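Materials and Color, Week 4: Paint and Other Finishes

A finish has two jobs. It protects the surface underneath, and it tells people something about the object before they touch it. Most of this week is about the second job, but the two can't be fully separated. Read the Clastotdale packet before the session and bring your swatch cards.

Gloss is the amount of light a surface sends back in one direction. A high-gloss paint gives small, sharp highlights. A satin paint spreads the same light into a wide, soft patch. Gloss also shows dents and brush marks, so walls in older houses were often painted flat and the trim glossy.
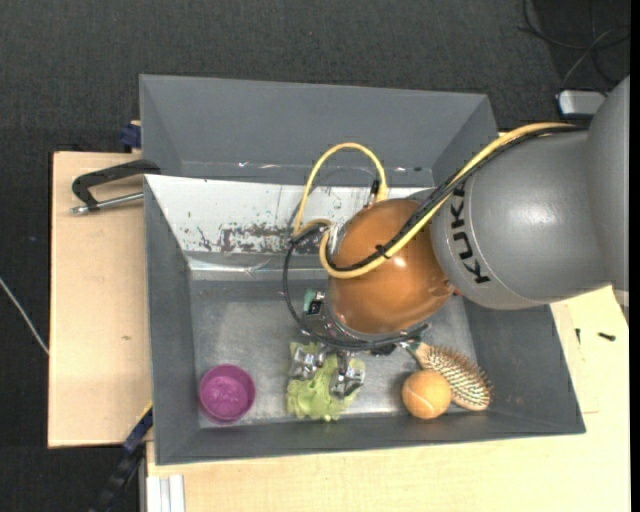

Fig. 4. Glossy orange-brown next to gray. Compare the highlights on the two surfaces.

Hue is judged against whatever is beside it. An orange looks stronger next to gray than next to red, and a gray next to orange can look slightly blue. In the Hirora kitchen study (packet, page 15) the same cabinet door was shown against three wall colors, and most viewers described it as three different doors.

Color also changes with age. Oil paints yellow in dark rooms. Many reds fade in sun. The Zisedov tram shelters were painted in 1985 and by the time they were resurfaced the south sides had gone pink.

Terms to know: gloss, satin, flat, undertone, chalking, primer.

For next time: paint two cards in one color, one gloss and one flat. Look at both by a window and under a lamp, and write half a page on the differences. Cards go in the tray outside room 2093.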